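3.2 Clearing the table: materials and setting

The tidying task was drawn from the household diaries collected in October (see 3.1), where clearing away empties after a meal came up more than any other shared chore. Diarists at both sites, Grumow and Feststead, wrote of it as one job, though the entries show it is really several: picking out what can be kept, what gets rinsed, what goes in the bin. We wanted a table that left those choices open. So mixed items, and no tray or rack on the cloth to suggest where anything belongs.

Containers were laid on their sides. Upright ones were read by the first households as still in use, and people left them alone (one participant asked if we had finished our drinks). Lying down, the same bottle was treated as rubbish or recycling straight away. Labels were left on where there were any. Figure 2 shows one layout.

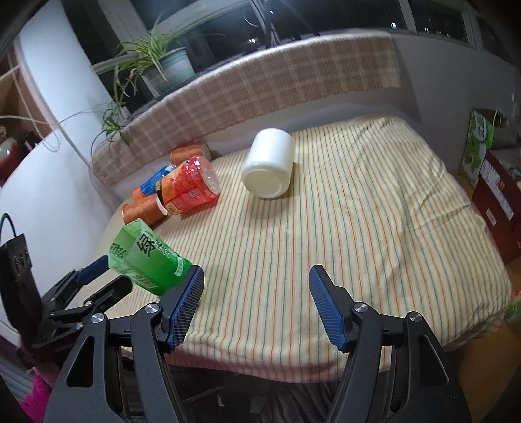

8 min read · Section 3 of 6

Figure 2. Table layout with mixed containers on the striped cloth: bottles, paper cups, a plain white jar, and a green container nearer the front.

The white jar has no label and was the item people disagreed over most. Some called it a keeper, good for buttons or rice. Others put it with the bottles without a second look. The paper cups caused less talk but more mistakes, as local rules on paper cups differ between the two sites and few people were sure of thier own. Coding for the cups therefore follows what the person said they were doing, not the council leaflet.

The cloth. We kept it on for all layouts, a pale yellow one with orange and green lines. Diarists nearly all had something on the table, and a bare top felt like an office. It does ruck up, as the right half in Figure 2 shows, and we decided not to iron or pin it between layouts. Smoothing the cloth was logged as a tidying act in its own right, code S4. It was more common than expected and often came first, before any container was touched. Elli Jääskeläinen, who did the first round of coding, had it down as fidgeting; changed after discussion.

Grouping. Some items were placed close together and some apart. In the layout shown the bottles and paper cups lie in a cluster to the left of the jar, with the green container off nearer the front. Clusters tended to be cleared as a unit even when the things in them were of diffrent materials. Outliers got picked up last, or were used to hold smaller items. We come back to this in section 5.

Payment was a 50 euro voucher per household. Notes were typed up in Meesuk the same day, 3000 words at the most for each session, then coded by two of us seperately.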